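# About Flonusska Equipment Planning

Flonusska prepares purchase plans for organizations that are about to buy robots, grippers, and the tools used to collect handling data. We do not sell equipment and we take no commission from the companies that do. Clients pay a fixed fee per plan, quoted before work starts.

The company was set up by Ismael Barros, who had spent his earlier career writing equipment requests for a packaging plant and then approving them. He still reads each plan before it goes to the client.

## What a plan contains

A standard plan has 2 parts. The first is the equipment list: every item with its quantity, lead time, power and floor requirements, and the name of the person at the client who will be responsible for it. The second is the cost schedule, which runs from the first deposit to the end of the service agreement.

Items that are often left out of a first budget are listed on their own lines:

- spare fingers, screws, and mounting plates
- calibration time, charged at the operator's hourly rate
- tables, cloths, bins, and other work surfaces
- data storage, including the second copy
- freight, customs, and unpacking labor
- floor space during the weeks when old and new equipment overlap

Prices are taken from written quotes. A quote older than 80 days is requested again before the plan is issued. Where a supplier will not quote in writing, the line is marked open and the total is given without it.

## Sizing the purchase

Most inquiries start with a number of robots. We start with the task. A client that wants to automate towel folding is asked what sizes arrive, in what state, how many per shift, and what counts as a finished fold. The answers usually change the order. Lusavton, a linen service, came to us with a request for a full folding cell and left with a budget for hand-held grippers, two tables, and a six-month collection period. The cell was moved to the following budget year and the floor drawings were kept.

Hand-held tools are budgeted differently from fixed arms. They need no guarding or anchoring, and the purchase price is a small share of the total. Labor is the main cost. Our schedules show it by hour and by recorded attempt, so that a client can see what a change in the collection target does to the total.

The largest collection budget we have prepared covered 2,414 operator hours. The smallest covered 215.

## Site review

A plan is not issued until one of our staff has worked at the client's table, or at ours, with the type of tool being priced. The review covers reach, finger opening, grip on the actual material, and the effect of a loose table covering on the pickup. Notes go into the equipment list as remarks against the item they concern.
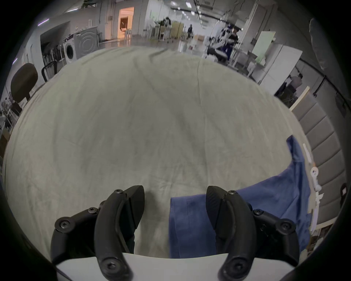
*Page last changed: November*

Cloth work of this kind is reviewed with the item bunched as well as flat. A wrinkled covering under a rumpled cloth gives the fingers two layers to separate, and the cost of a different table surface should be known before the order is placed. We price the surface and the spare fingers in the same section of the list.

## Suppliers and separation of roles

We keep a register of suppliers and update it when a delivery is late or a price changes after the order. Koutsoukos handles freight and installation for clients who have no arrangement of their own. Senska provides bench space for reviews that cannot be done on site. Both are paid directly by the client, and both are named in the plan where they apply.

Staff do not accept loan equipment from a supplier whose products are under comparison in an open plan.

## Starting a plan

Send a description of the task, the budget year, and the approval limit of the person signing. Floor drawings are useful but can follow later. We reply with a fee and a list of questions. Requests received before 3 p.m. are logged the same working day.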